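Slide 1. Hi, I'm Jean, and I teach night-class chemistry at Akmont! Thank Agnes for the intro. Tonight is about studying when you've got kids, shifts and 2 hours free (if you're lucky).

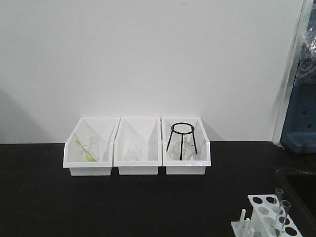
White bins, glass beakers.

Slide 2. Tell the bus story. I read one page a ride, every ride, all the way to July

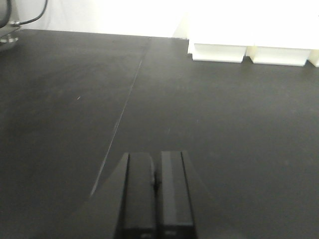 and by then I'd finished the whole textbook! Pause, drink water.

Slide 3. Ask who studies after 9. Hands up! 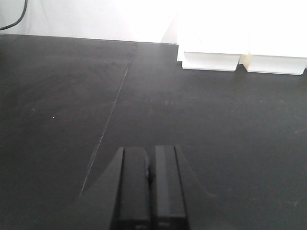

Black tabletop, a bit scuffed.

Slide 4. Questions, then over to Xinyi.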